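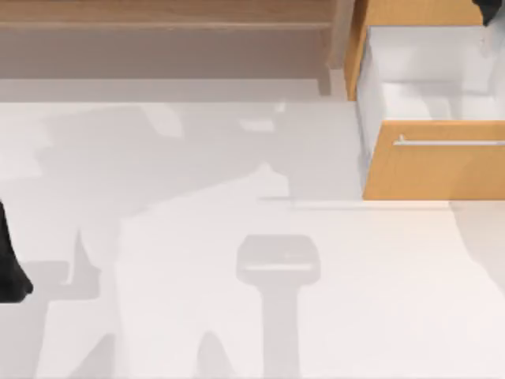
Diekmann to Close Alley Street Store, Move Kitchen Cabinet Line to Givari

Aug 6, 2019

Diekmann, the cabinet and shelving retailer, will close its store on Alley Street at the end of the month and move its kitchen line to a larger building in the Givari shopping center, the company said in a statement Tuesday.

The Alley Street store opened with a single showroom and later took over the unit next door. Diekmann said the two units together were still too small to show full kitchens, and that customers often had to choose drawers and doors from sample boards. The loading door at the back opens onto a one-way street, and larger deliveries have been limited to early mornings.

The new store will have room for full-size kitchen and hallway displays, a counter for spare parts and a pickup area with its own entrance. Parking at Givari is free for the first 2 hours.

All 124 people who work for Diekmann in the city have been offered jobs at the new location or at the company's warehouse, according to the statement. The company said it did not plan any layoffs. Workers who take the warehouse jobs will keep their current hours and pay.

Orders placed before the move will be honored. Customers waiting for a kitchen or a closet will get a letter or an email with a new delivery date if theirs has changed. More than 600 orders are open at the moment, most of them for base cabinets and drawer units. Repairs under warranty will be handled by the warehouse until the new parts counter is open.

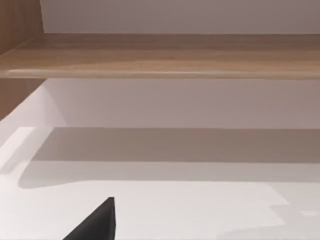

Diekmann also said it would stop selling its cheapest shelf range when the current stock runs out. The range will be replaced by one made by Hindalix, a supplier the company has used for drawer runners and hinges for several years. Prices for the new range have not been set. Customers who want to add to shelves they already own should order before the store closes, the company said, as the new parts will not fit the old side panels.

Display pieces from Alley Street will be sold off at reduced prices during the last two weeks. The sale will include cabinets, countertops, shelves and a small number of complete kitchens. Buyers will have to take the pieces with them or pay for delivery, and sale items cannot be returned.

The owner of the Alley Street building has not said who will move in. The city's planning office said it had received a request to split the space back into two units, and that a decision was not expected before March.

The store will keep its regular hours until the sale begins. The opening date at Givari will be posted at both locations.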